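Meet and greet upgrade for the Amska tour, is it worth it or should I just get better seats?

Posted by glitterboots_dee, 4th June

Hi all! Long time lurker, and I finally have a reason to post. My sister and I got through the presale for the Amska show at the Tivum (screaming, crying, all of it) and we've got two regular seats in the upper section. They aren't bad, but she's going to be a very small sparkly dot from up there.

Now the venue has emailed offering two ways to upgrade. One is to move down to the lower bowl for $65 more each. The other is the "Backstage Hello" package, which is $400 each, keeps you in the seats you already have, and gets you a photo with her plus a signed poster and early entry. I went back and forth on it all evening and my sister is no help because she says yes to everything.

What I can't work out from the email is whether it's a real meeting where you get to say a few words, or one of those things where you're pushed past a curtain and out the other side before you've closed your mouth. I've loved her since the first record, way before the perfume and the judging job, and I'd really like to tell her that. Also do they let you use your own phone? And is there a dress code or am I fine in the silver boots?

If anyone did it on the May dates please tell me everything. I don't need to be talked out of it but I'd like to know what I'm paying for!

Edit: a few people messaged to ask, yes, it's the second night, the one with Gruter opening.

Umesh Agarwal

I did this one in May, at the first stop of the tour, so I can tell you how it went for me. Your venue might run it a bit differently.

You check in at a side door and get a wristband and a lanyard (you keep the lanyard, it's nice, proper printing on both sides). Then you wait. We waited 40 minutes in a hallway with no chairs, so think hard about those boots. Once the line moved it went fast. She had a hug for people who wanted one and she did talk to everyone, but I'd say you get two sentences. Mine were "your music got me through nursing school" and then something I can't remember because my brain left the building. She said "oh, I love nurses" and squeezed my arm, and I've been living on that ever since.

No phones. They make you put your bag and phone on a table before you go in, and their photographer takes one shot per group. If you and your sister go in together it's one picture of both of you unless you ask nicely for separate ones. The woman ahead of me asked and got it. The photo came by email nine days later and it was good, very flattering light.

The poster was signed already when they handed it over, in a tube, so you don't see her do it. I was a little sad about that. Early entry is only useful if you've got floor tickets or you want to beat the merch line. With upper seats you'll mostly be sitting there watching people test the lights, although I did get the tour hoodie in my size, and they were sold out by the time Gruter came on.

Would I do it again? Yes, in a heartbeat, but I'd been saving for it. No dress code that I saw. One girl came in full second-album costume with the wings and Amska made her do a spin.

A rough idea of the evening, going by mine:

- Check-in at the side door, bring the card you paid with and a photo ID, and have the email up on your phone before you lose signal in there

- Eat first, there's no food in the waiting area and you can't leave and come back once you've got the wristband
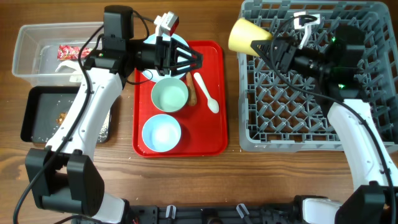 - Photo with Amska, bags and phones on the table, say your thing early

- Poster and lanyard pickup on the way out, then they walk you to the seating doors

schwerdtfeger_stan

get the lower bowl. I've seen her twice and the show is the thing, she comes right down the side ramp in the middle part and people in the low rows get waved at or even sung to. up top you miss all the face stuff and she's so funny with her face

also I did the meet and greet on the Schwerdtfeger tour, different artist I know but same kind of deal, and the whole thing was over before I got my name out. he was lovely! but it was quick

if you do go for it, ask the box office if you can do both, sometimes they'll move your seats too if you call. my cousin got that at the Tivum but it was for a different show so no promises

and wear the boots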